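4.2 The bed as a working surface

When we began visiting homes in April, we expected the bed to be the simplest part of the study. Mitali Rathnayake, who kept the Walton household notes, had set aside a single page for it, and that page was full before the first visit ended. A bed is where cloth gets folded and where bedding is spread out — often all on the same afternoon.
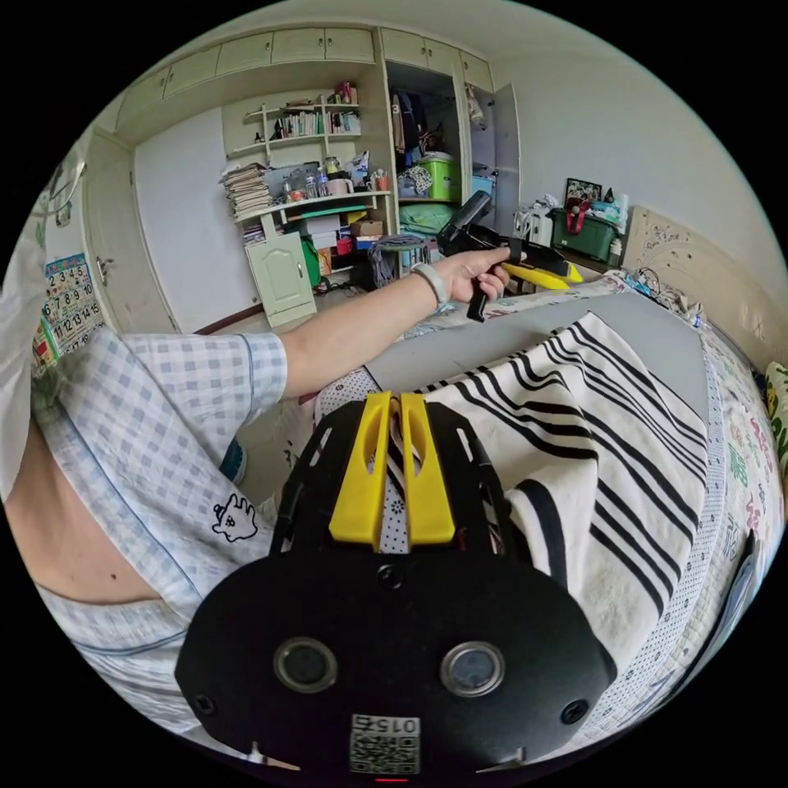 Figure 3. Black-striped cream textile on the bed, with a grey board lying flat above it.

Of the 227 bedding episodes in our notes, over 50 involved a piece of cloth that had no settled place of its own. We called these loose pieces, following the older Mokholm coding sheet, and we grew rather fond of them. A loose piece might be folded, laid across the bed, looked at for a while and folded again another way.
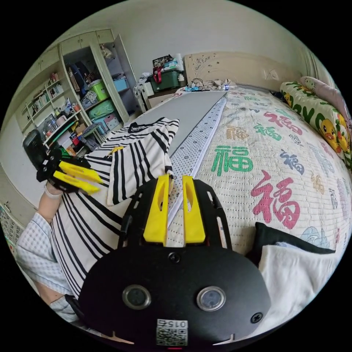

Printed quilts gave our coders a good deal of help here. A large repeated character or a stitched grid works as a kind of ruler, and with a little patience one can say quite closely how far a cloth has travelled between two notes. Plain bedding was much harder going, and for the Harach homes we had to fall back on the edge of the mattress, which served well enough once everybody had agreed where it was. 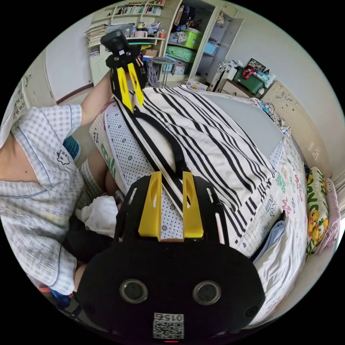
Why was stretching a cloth coded separately from folding it? Stretching sets the edges before any fold is made, and several households did it with cloths that were then left unfolded, so a joint code would have hidden those episodes altogether.

We also kept a separate code for stripes. Bold stripes show a crooked fold straight away, and Samarakoon's coders, who had worked mostly with plain towels, told us they found striped cloth far more pleasant to score. We agree with them warmly, though we did not test it. 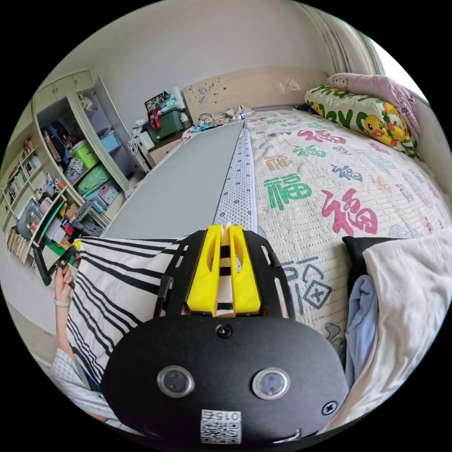
Pillows were entered on the same sheet as the cloths, with a mark for whether they lay flat, stood up or leant on something else. Where a pillow and a loose piece shared a pattern, the coder wrote out both names in full — a slow habit, but it saved us many muddles when the sheets were compared in Section 4.3.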